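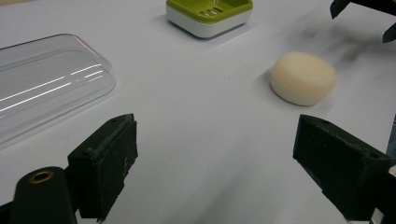 According to Nathalie Vandenberghe, the part people get wrong is the draining: they rinse the green top, put it straight back on the base, and a week later the soap has gone soft again. Her advice is to leave the two parts separate overnight, and the steps below have been changed to follow it.

4. Cleaning the soap dish and tray

Applies to the Nornel soap dish (green top, white base) and the clear tray. For the wall-mounted Ovenano holder, see section 6.

4.1 Before you start

Clear a space on a flat table or worktop. Take the soap out and stand it on its edge on a saucer.

Caution: Do not use water hotter than 40 degrees. The clear tray may lose its shape.

4.2 Soap dish

1. Hold the white base with one hand and lift the green top straight up. Do not twist it.
2. Tip any water out of the base into the sink.
3. Scrape off thick soap with a fingernail or an old plastic card. Do not use a knife.
4. Soak both parts in warm water for some 40 minutes.
5. Run a soft toothbrush along the drainage slots, from above and then from underneath.
6. Rinse both parts and shake off the drops.
7. Leave them apart on a towel until the next morning.

Note: If the slots are still blocked, repeat steps 4 and 5. A wooden cocktail stick can be used for the last bits.

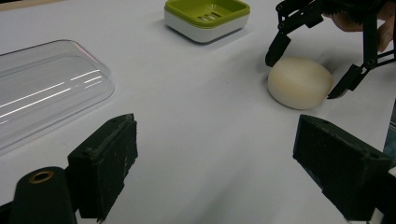

4.3 Clear tray

1. Wipe out loose soap and hair with kitchen paper.
2. Wash with washing-up liquid and a soft cloth. Scouring pads leave marks which cannot be polished out.
3. For limescale, use one part white vinegar to two parts water. Leave for ten minutes, paying attention to the rounded corners, and rinse well.
4. Dry with a clean cloth.

Caution: Never mix vinegar with bleach or with any cleaner containing bleach.

4.4 Putting back

1. Set the base down where it will stand and press the green top on evenly.
2. Check that the dish does not rock.
3. Put the soap back over the slots.

Clean the dish every 2 weeks, or weekly if several people share it. Replacement tops are ordered under part number 683.

Section revised 18 July 2020, Orhun Tatlı.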